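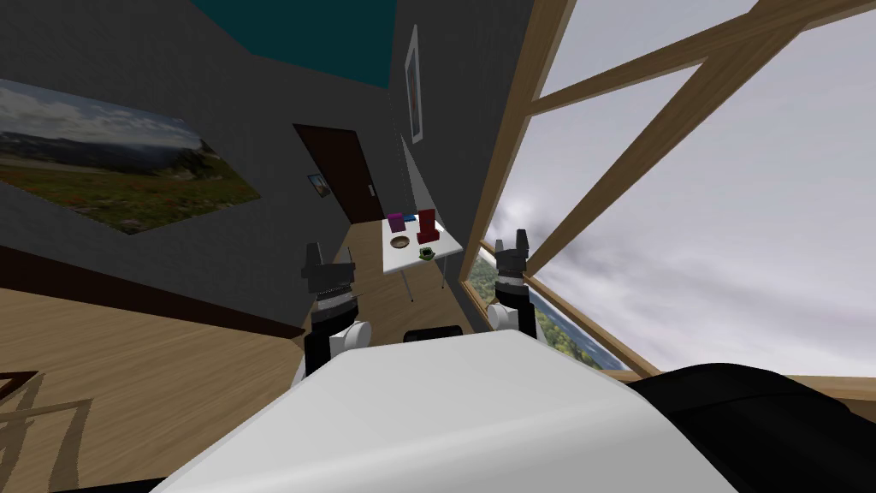 From: Glenys Pomare
To: Mahuika home automation list
Subject: Re: Can they clear a table yet?
Time: 21:14

Hello all,

I read the message from Biltitz with much interest and I would like to answer it part by part. English is my third language, so please forgive me if something sounds too strong.

> We tried the table clearing again in simulation in October. The
> arm can pick up a box or a cup when it stands alone. When we
> move two things close together, it often closes on both. My
> colleagues at Trusham say this is only a matter of more
> training. I am not so sure. Has anyone a machine which
> can really clear a table after supper?

I agree with your doubt. In our group we ran 500 trials with the Zininow controller, all of them simulated, and the things which stood alone were the easy part for us also. The difficulty came with the bowl. A person takes a bowl by the rim without thinking, and if there is something inside, he first decides whether to take it out or to carry all together. Our controller does not make this decision. It has one plan for the bowl and one plan for the thing in it, and it begins with whichever it sees better.

> Also, we count a trial as good if the object leaves the table.
> Is this what others do?

We did the same in the beginning, and I think it was a mistake. By this rule, a cup which is pushed to the floor is a good trial. Now we ask for three points: the object is in the right place, it stands the right way up, and the other objects are where they were before. With this rule our numbers became much worse, but my mother would accept them as a fair account of the kitchen.
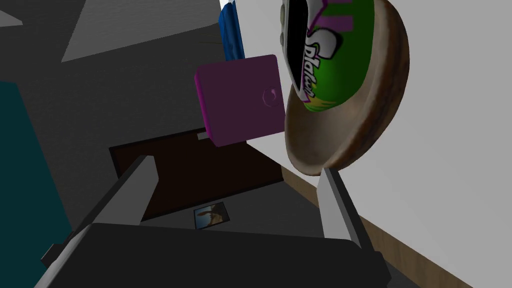

Which household chore is nearest to being ready for a machine without a person watching?
Vacuuming a floor that is already tidy, in my opinion. Picking up the things before the vacuum can pass is still a job for people in most homes.

About the shop floor I can say less. A cousin of mine packs parts in a small factory, and there the arm works well as every part comes in the same tray. At home there is no tray.

If Biltitz can share the object positions from the October runs, I will repeat them with our two grippers and send the results to the list. Please tell me also which finger opening you used, I could not find it in your notes.

With kind regards,
Glenys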